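## 6. Teaching the counter-and-drawer routine

This section covers the first manipulation routine on a newly installed Ondolel two-arm unit. Complete Section 5 (arm homing and head camera alignment) before you start. The operator needs the tablet, the release pendant, and a clear view of both arms.

### 6.1 Preparing the work surface

1. Park the base facing the drawer side of the furniture and lock the casters.
2. Set the arm speed to 50 percent. Do not raise it until step 6 of 6.2 has been completed.
3. Place the items on the counter with at least 100 mm between neighbors. Mixed shapes are preferred: one can laid on its side, one flat packet, one soft wrapper, one bowl.
4. Close all drawers by hand and press **Set baseline** on the tablet.

**Note:** Polished counters return a reflection under every item. If the tablet marks an object twice, open **Surface > Gloss filter** and move the slider up one step at a time. A setting that is too high will hide dark, flat packets.

**Caution:** Keep cables on the floor out of the path of the base. The bumper does not detect a cable lying flat.

### 6.2 Running the routine

1. Select **Routines > Counter and drawer**.
2. Tap the target drawer on the head camera view. The selection box must cover the handle recess and nothing below it.
3. Press and hold **Step**. The arm lowers to handle height and stops.

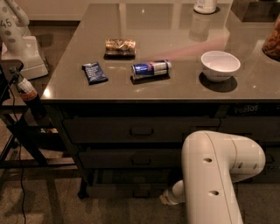
Arm lowered in front of the drawers.

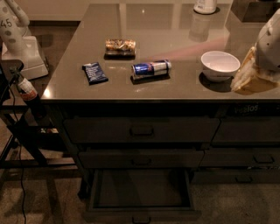
4. Check the clearance between the gripper shell and the counter edge. If it is less than two fingers, release **Step**, press **Back off**, and select the drawer again.
5. Hold **Step** until the tablet shows *Drawer travel complete*. Releasing the button at any point stops both arms.
6. Repeat the cycle three times with the same drawer. The tablet stores the run only if all three cycles finish without a stop.

**Caution:** Do not reach over the counter while either arm is enabled. The idle arm holds its position under power — it can still move if the balance controller corrects for load.

### 6.3 Fault codes

| Code | Meaning | Action |
|---|---|---|
| 732 | Handle not found | Wipe the head camera window, then repeat step 2 |
| 733 | Pull force too high | Check for a child lock or a jammed runner |
| 735 | Item moved during baseline | Repeat 6.1, step 4 |

If code 732 returns after cleaning, handle contrast is usually too low. Dark recessed handles on dark fronts may need the **Low contrast** profile, supplied from the April release onward. Earlier units can request it from Owino service.

### 6.4 Saving and handover

Save the routine under the room name. Export the log to the USB port on the rear of the base and keep it with the installation record. Disable both arms before you unlock the casters.

Section revised 13/03/2025, A. Rieger. Checked by S. Mfinanga.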